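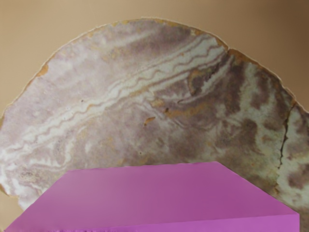 *Banded stone in lavender, cream and white. Image: Hestano*

**February 2019 – for immediate use**

**Ask for proof before you pay for "healing" stone, says Hestano**

Stone dealer Hestano is asking shops to stop selling banded stone on health claims that the sellers cannot back up.

The firm, which supplies cut and polished stone to gift shops and interior designers from its yard in Ulmont, read 70 product listings from online sellers last August. Of these, 20 promised better sleep, less worry or "cleaner" air at home. Hestano wrote to every one of the 20 and asked what the claim was based on. It got 2 replies. One quoted a customer review and the other sent a discount code.

"We like selling stone and we would like to go on selling it," a spokesperson for Hestano said. "But a slab on a shelf is a slab on a shelf. If a shop says it will help you sleep, the shop should be able to show you why it thinks so."

Prices are a further worry. The dearest listing in the survey asked £700 for a bookend sold as "charged". The seller did not say what it had been charged with, or how a buyer might check.

Hestano is no more impressed by vague talk of origin. Words such as "ancient" and "rare" turned up again and again with no quarry, region or country given. Dyed stone is common in the trade and there is nothing wrong with it, provided the label says so. Many labels do not.

From this month the firm's own range, Pondarik, will carry a plain card stating the type of stone, where it was bought and whether it has been dyed, filled or heated. Where Hestano does not know, the card will say "not known". Cuevas, which stocks the range in its shops, has agreed to drop the word "healing" from its shelf labels.

The full list of wording found in the survey is free on request from the Hestano press desk in Ulmont.

**ENDS**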